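Varnon Bin Sorting Set: README

Maintained by Raimo Saarinen and Vasilică Tudose, Grosteck. Last tidied in May.

What this is

A catalogue of household odds and ends in bins. Soft toys, bowls, things that were once in a kitchen and things that were once in a child's bedroom, put into a grey bin and then moved to another one. If you came looking for something grander, the Lurnar set is next door and has furniture in it.

The set holds 657 clips. Each comes with a still, a line of plain text saying what was in the bin at the start, and a second line saying what was meant to end up where. The original plan said 800. We dropped the rest when we found that a whole folder had been labelled "misc", by someone who has since apologised.

What is in the cupboard

There are 60 objects in the set, each with a short name and a longer one. The short name is for the file, the longer one is for people. They fall into these groups:

soft: plush animals, cloth balls, one glove
dish: bowls, saucers, beakers
toy_hard: dinosaurs, blocks, vehicles
kitchen: spoons, spatulas, a whisk
other: whatever Vasilică brought in that morning

Groups are by what a thing feels like to pick up. A bowl from a toy tea set goes under dish. The toy dinosaurs split between soft and toy_hard depending on which one you have, and the file name does not tell you. Check the longer name. We argued over this for most of an afternoon and the compromise pleases neither of us.

Bins and tables

Two grey bins on pale wooden work surfaces. The front one is called "near" and the one behind it "far" throughout, even in the older clips where the notes say "A" and "B". Matei was the name of the spreadsheet where we kept track of which was which, and it survives as a column heading. You can ignore the column.

The bins are well used. Paint has come away along the far side of the near one, and the floor has scuffs that catch the light. We thought about repainting and decided that a bin with some history was fine. If your software takes a flake of missing paint for an object, please write and tell us, as we keep a list. 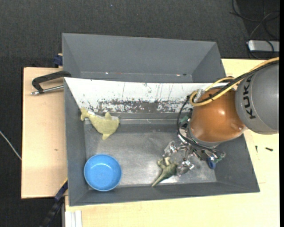 Near bin with the dolphin, the dinosaur and the blue bowl. Bowl empty.

Naming colours

Colour words caused more trouble than anything else here. The dolphin is yellowish green, a shade no dolphin has ever asked for, and across the first draft of the notes it was "yellow", "lime", "green" and, once, "the fish". It is now dolphin_soft everywhere. The dinosaur is olive. The bowl is blue, and we are grateful to it.

When two objects in a clip could share a colour word, the text line uses the kind of thing first and the colour second: "dinosaur, olive". When there is only one of a kind, colour is left out. Raimo would like it known that he voted for leaving colour out altogether.

Empty and full

Bowls are marked empty or holding. A bowl counts as holding if anything at all is inside the rim, including a tail. A toy leaning on a bowl from outside is marked as touching, and the bowl stays empty. There are 24 clips where we could not agree, and they carry the tag "discuss". Feel free to discuss them. We have stopped.

Labels and tags

Several of the soft toys still have their sewn-in labels. We left these on. They sometimes stick out and sometimes fold under, and the notes do not record which. Labels are part of the toy and should not be listed as separate objects, whatever the first version of our checking script had to say about it.

Known problems

The whisk has two entries. They are the same whisk.
"Saucer" and "small plate" were used for the same thing until clip names beginning with v2.
Some text lines say "left" meaning the left of the person writing the note. The ones we found are fixed. Left now means left in the still.
The glove is listed as a pair in the index. There has only ever been the one.
Positions are given in words (corner, middle, against the wall) and nothing finer. Please don't ask for millimetres.

Using it

Free for study and teaching. Say where you got it, keep this file with it, and don't rename the objects and then send us questions using the new names. Corrections go to Vasilică, who is patient. Complaints about the colour rules go to Raimo, who reads them in the morning before coffee.

Changes

v3: "fish" removed. Bowl states checked again by hand.
v2: near and far replace A and B. Saucer settled.
v1: everything in one folder, in no order we can now defend.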